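4. Fitting an expansion card

Read section 3 first if you have not yet removed the side panel.

1. Shut down the computer, unplug it and wait 60 seconds.
2. Touch bare metal on the case.
3. Hold the card by its edges and line it up with a free slot of the right type.

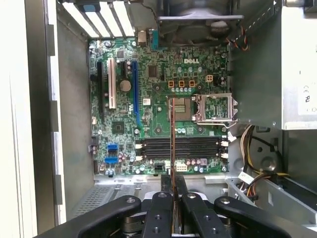 4. Press down evenly until the card is level. Do not rock it from side to side.
5. Fasten the bracket screw and refit the panel.

Caution: Never force a card. If it will not go in, check the slot type against the table in section 2.

Note: The Jasum driver needs 300 MB of free disk space. Install it after the first restart.

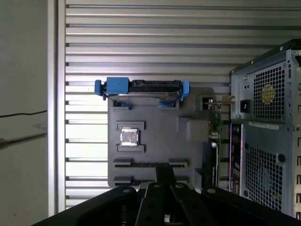 Hard disk drive in its blue caddy, with the processor below

If the card is not found, see error 1279 in section 9.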